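4. Working rules for bimanual demonstration cells

4.1 Scope

The rules in this section apply to the tabletop cells used in the Prultholm study, in which two arms share one work surface and are operated for the purpose of recording manipulation data. They cover the enclosure, the objects placed on the work surface, the conduct of an episode and the record kept of it. They do not cover mobile platforms or cells in which a person reaches into the work area while the arms are powered. Those are handled under the site's general machinery procedure.

The rules were first drafted in September by Jalen Crenshaw and were revised twice after comments from operators at the Davus and Pettigrew sites. The wording reported here is the version in force on Mar 18, 2023. Where an earlier version differed in a way that affects the data, the difference is noted.

4.2 Enclosure and background

Each cell is closed on three sides. The fourth side, nearest the operator, stays open so that objects can be changed between episodes. Wall and floor coverings are selected from a fixed catalogue and are recorded by catalogue number. Coverings may be patterned, but the same covering must stay in place for a full block of episodes. A covering that has lifted at a corner or begun to wrinkle is replaced before the next block starts.

The first draft called for plain grey walls in every cell. This was dropped after the pilot. Operators had no trouble working against a busy background, and the plain walls made the recordings from different cells too much alike to be useful for the comparison in Section 6.

Corner posts and the front rail are treated as part of the cell. Nothing is fixed to them during a block unless it has been entered on the cell sheet. Circuit boards and cable connections near the front of the cell are inspected at the start of each shift, and any loose connector is reported before the arms are powered.

4.3 Cables

Cable faults accounted for more lost episodes in the pilot than any other cause. Most were snags in which a loop near the wrist of one arm met the body of the other. The rule adopted is that every cable must allow the full working travel of its arm without going taut, and that no loop may hang below the gripper fingers at the home position. Loops that rise above the wrist are permitted. Before the first episode of a shift, the operator moves each arm slowly through its range and watches the cable, not the gripper.

Ties are placed on links and never across a joint. At Pettigrew two ties had been placed across a joint as a temporary measure and stayed there for most of a week — the affected episodes were withdrawn.

4.4 Objects and clutter

An episode has one or two target objects, which are named in the task instruction, and a number of other objects, which are not. The other objects are drawn from the Stukudard set, a collection of 185 household items, toys and small parts held in numbered bins. The operator may place them anywhere on the work surface, subject to the following conditions.

No object may stand in the direct path between a target object and the gripper that will pick it up. Tall objects go toward the side walls. Objects with a weighted base may be used, but must be set down flat and tested with a light push. Small flat objects such as tokens and rings may lie near the front of the floor, where a gripper seldom needs to travel. Glass, open liquids and anything with an exposed blade are excluded.

Figure 3 shows a cell under these rules during a two-arm task with a baby bottle. The bottle is in the left gripper and the nipple collar is in the right. The handheld microphone in its stand is beside the left wall.
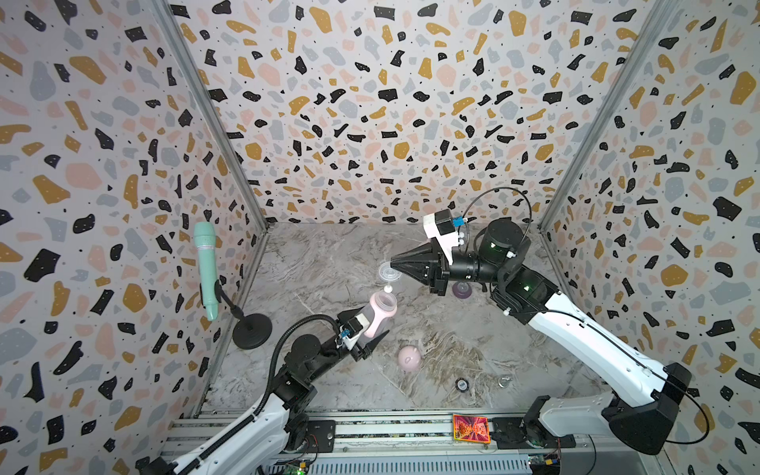 Figure 3. Two-arm task with a pink baby bottle and nipple collar. Other objects on the floor include a microphone stand, a poker chip and a small metal ring.

Tasks of this type need particular care with grip force. Translucent and soft parts deform before the operator notices resistance, and a collar that has been squeezed out of round will not seat properly. The force limit is therefore set per object and is written on the bin label. Operators may lower the limit but may not raise it without a new entry on the sheet.

4.5 Conduct of an episode

The operator reads the instruction aloud, confirms that both arms are at home, and begins recording before either arm moves. One gripper is designated as the holding hand and the other as the moving hand. Both may travel, but during the final approach the holding hand is kept still. When both hands moved in the final approach, the two parts tended to meet at an angle and the attempt had to be repeated.

A dropped object does not end an episode if it lands upright or within reach of either gripper. The operator recovers it and carries on. If it leaves the floor, or comes to rest against a cable, the episode is stopped and marked incomplete. Incomplete episodes are kept. An operator must not reach into the cell until both arms have been stopped and the status line on the console reads idle.

A block consists of 200 episodes, with a change of clutter at least every tenth episode. No operator runs more than one block without a rest period.

4.6 Record and review

The sheet for each block lists the cell, the wall and floor coverings, the operator, the bins drawn and any change to a force limit. A second operator reviews a sample of the recordings against the sheet. In the first review round, 600 episodes were examined and 71 were returned for correction. The most common fault was an object on the work surface that had not been listed. Small items left near the front rail were missed more often than larger ones, and the sheet now has a separate line for anything resting on the rail itself.

Returned episodes are corrected on the sheet where the recording is sound. An episode is withdrawn only if the instruction does not match what was done, or if a stop condition in 4.5 was ignored.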